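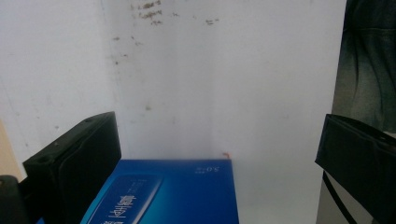

Steering was the part of the course Roel Dekker said he would have dropped if he could, on the grounds that every tracked vehicle he had ever driven turned well enough in the brochure and the rest was a matter for the fitters.

Chapter 7
Steering Tracked Vehicles

7.1 The problem

A wheeled vehicle turns by pointing some of its wheels where the driver would like to go. A tracked vehicle has no such courtesy built in. Its two tracks lie parallel, and parallel they stay, so the only way to change direction is to run one faster than the other and drag the whole machine around against the ground. The ground objects. Most of this chapter concerns what that objection costs and who pays for it.

Chapter 6 treated the track as a device for spreading weight and gave it high marks. A long track spreads the load, bridges trenches and rides smoothly over rough country. It is also very hard to push sideways, and turning involves pushing most of it sideways at once. At the front of the contact length the links are shoved one way, at the back they are shoved the other, and only a short stretch near the middle goes along without complaint.

The usual measure here is the steering ratio, L/C, where L is the length of track on the ground and C is the distance between track centrelines. Vehicles with a low ratio turn readily and wander on the straight. Those with a high ratio hold a line beautifully, including lines the driver has stopped wanting. Most practical designs fall between one and two, and anything much past the upper end belongs in a museum or on a very straight road.

C is rarely the designer's to choose. It is set by railway loading gauges, bridge widths, landing craft ramps and the opinions of people who own low loaders. L tends to grow over a vehicle's life, usually by an extra roadwheel when the weight has crept up. The Hesis carrier began at 19 tonnes with a comfortable ratio. By its third version it had gained a wheel station each side and a thicker nose, and crews had stopped using the word comfortable.

7.2 Clutch and brake

The oldest arrangement is also the easiest to draw. Power goes to a cross-shaft with a clutch at each end. To turn left, the driver releases the left clutch, and the left track loses its drive. If that is not enough, and it generally isn't, he applies the left brake as well. The right track carries on and the vehicle swings around the slow side.

It is cheap, it can be repaired in a paddock, and it throws power away with both hands. Energy taken out by the brake turns to heat in the lining. The engine, meanwhile, has to push the whole machine through one track at the very moment when resistance is highest. A low-powered vehicle on soft ground may simply stop halfway through the turn, facing somewhere of no use to anyone.

There is a nastier habit. On a steep descent the engine is holding the vehicle back through both tracks. Release the left clutch without touching the brake and the left track, freed of engine braking, runs ahead. The vehicle turns right. This is called reverse steering, and the Covard driver's handbook gave it one sentence on page 74, after the section on stowing the tarpaulin.

7.3 The controlled differential

Suppose instead that both tracks stay connected to the engine through a differential, and that the driver can slow one output by braking a drum inside the gearing. The other output must then speed up by the same amount. Drive is kept on both sides throughout, the mean speed is unchanged, and reverse steering disappears.

The price is a fixed radius. With the drum fully held, the vehicle has one turning circle, decided at the factory, and anything gentler is obtained by letting the brake slip. Anything tighter is obtained by reversing and having another go. A differential left to itself will also let the tracks run at different speeds whenever the ground is uneven, so the vehicle drifts towards the side with more drag and the driver spends the day correcting it.

Vimus built controlled differentials for agricultural crawlers and saw no reason why a heavier machine should need anything else. At 34 km/h on a cambered road the reason became plain. Linings that lasted a full season behind a plough were replaced every 500 kilometres, from inside, through a hatch the size of a tea tray.

7.4 Keeping the power

The better answer is to take the power given up by the inner track and hand it to the outer one. This is called regenerative steering, and the double differential and triple differential layouts of sections 7.6 and 7.7 both manage it, with a good deal more gearing. The Wongsuwan transmission, used as the worked case in this chapter, adds a hydrostatic steering drive so that the radius can be varied smoothly from straight ahead to a pivot on the spot.

Students meeting the Wongsuwan diagram for the first time often turn it upside down to see whether that helps. It does not, but the speed equations in 7.5 do, and they need only ordinary algebra. Keep one convention throughout: the outer track is always subscript o, the inner always i, and both are positive when the vehicle moves forward. In a pivot turn the inner track speed is therefore negative. Leave the minus sign where it is.

Before going on, readers should be able to find the mean speed of a differential's two outputs from its input, and should have the slip curves from section 6.4 to hand.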